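How to Repaint a Laminate Tabletop in Matte Gray

Matte paint on a laminate top fails for two reasons in most cases: the old surface was not dulled enough before priming, or the top went back into use before the paint had hardened. The method below covers both. It applies to desks, workbenches and side tables in sound condition. Swollen edges or lifting laminate need repair first.

Materials

Degreasing cleaner and lint-free cloths
Sandpaper in 120, 220 and 320 grit
Bonding primer rated for laminate
Water-based matte enamel, dark gray
Water-based clear coat, matte
Foam roller, 4 inch, with two spare sleeves
Painter's tape and a tray

Step 1. Clean

Remove the top from its legs if it unbolts. Wipe the whole surface with degreaser, rinse with clean water, and let it dry overnight. Furniture polish is the usual cause of small round craters in the primer. If polish has been used on the top, clean it twice.

Step 2. Sand

Sand with 120 grit until no shiny areas remain under a low side light. Do not cut through the printed layer. Go over the surface again with 220 grit, vacuum, and wipe with a damp cloth. Edges and corners should be sanded by hand, as a power sander will round them over.

Step 3. Prime

Stir the primer; do not shake it. Roll a thin coat in one direction, then finish with light strokes the full length of the top. Let it dry for the time on the can, sand lightly with 320 grit, and apply a second coat at right angles to the first. Test adhesion the next day by scratching with a fingernail in a corner. If primer lifts, strip that area and return to Step 2.

Step 4. Color coats

Work at 60 to 70 degrees Fahrenheit if possible. Above that range the edge of each pass dries before the next one reaches it, and the overlaps show as bands. Load the roller evenly and keep the tray covered between coats. Apply three thin coats. Sand only between the first and second, and only where there are raised specks.

Do not touch up a matte coat once it has started to set. A spot repair dries to a different sheen and is more visible than the defect. Let it dry and recoat the full surface.

Step 5. Clear coat

Matte clear contains a flattening agent that settles in the can. Stir for several minutes, scraping the bottom. Apply two coats with a new sleeve. A heavy coat will turn cloudy over dark gray.

Step 6. Cure

Dry to the touch is not cured. Keep the top free of all objects for 13 days. After that, use it gently for the rest of the month. Do not use tablecloths, rubber feet or desk pads during this period.

Dark matte surfaces look lighter or darker depending on where the light falls, so judge the color from more than one side before adding another coat.
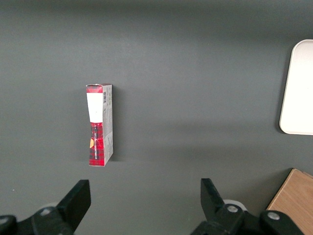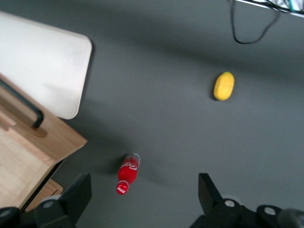 Gumaro Arriaga wrote in to say that his top passed the fingernail test at the primer stage but marked badly after the clear coat, with pale streaks wherever a mug had been pushed across it. He had waited the full cure time and wanted to know if the clear should be sanded off.

It should not, at least to begin with. Pale streaks on dark matte are often burnishing or material left behind by the unglazed ring on the base of a mug. Clean the streak with a damp cloth and a drop of dish soap. If it remains, rub a hidden spot with a gray nonwoven pad and compare. Where the pad removes the streak without leaving a shiny patch, treat the rest the same way, using straight strokes along the length of the top. Where the mark has cut through to the color, scuff the entire surface with 320 grit and apply one more coat of clear.

Routine care

Use a soft cloth and water. Avoid melamine sponges, which polish the finish, and any spray containing wax or silicone. Keep the leftover paint in a small jar filled close to the lid, labeled with the color and the month it was opened.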